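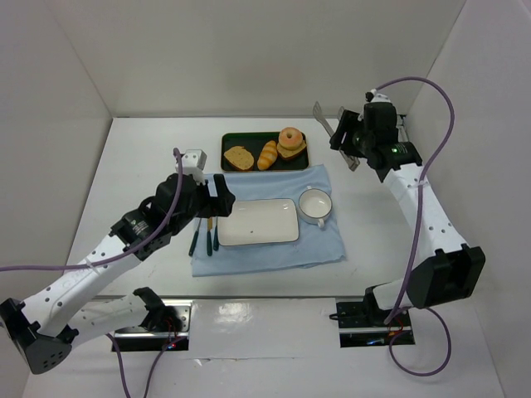
Ksawery Głowacki on bad knees, good villains and the Tirthorpe crowd

Ksawery Głowacki has been losing wrestling matches for 18 years and would like it known that he is good at it.

"Anyone can win," he says, stirring a third sugar into his tea. "They tell you you're winning, you lie on the other fellow, a man slaps the floor. Losing takes work."

He wrestles as Jovine, a vain nobleman who can't bear to have his hair touched. The hair went years ago and he now defends a wig. On a decent night at Tirthorpe there are 200 people in the hall who want nothing more than to see it thrown into the third row, and at some point in the evening they generally get their way.

"I buy them in packs of 6," he says. "The promoter won't pay. I've asked."

He started out as a hero. It lasted 8 months. "I came out waving and smiling and you could hear people opening crisps. Then one night in Ristadville I forgot to shake a lad's hand, and this old woman called me something I had to look up. I thought, well, there it is. There's my career."

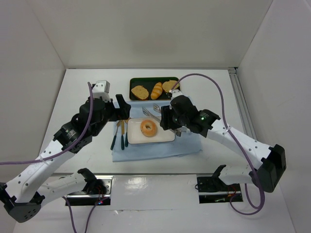

Bread and a roll on the tray.

His next match is against Çetinkaya, who is half his age and does a backflip off the top rope that Głowacki describes as "lovely, and entirely my problem". His job is to stand underneath it looking surprised. They have met four times before, and the record is what you would expect.

Is he tempted to ask for a win? He thinks about this for longer than the question deserves.

"They offered me the belt once, for a weekend. I said no. You've got to carry it through the airport and they always want to look inside the bag."

The knees are another matter. The left one clicks on stairs and the right one, he says, has started answering back. His doctor has suggested swimming. His wife has suggested stopping. He has promised her a proper conversation in March, after the Ristadville show, and he admits that he made the same promise last year.

"She comes to every one, mind," he says. "Sits at the front. Boos like anything."

Posted 1 Feb 2026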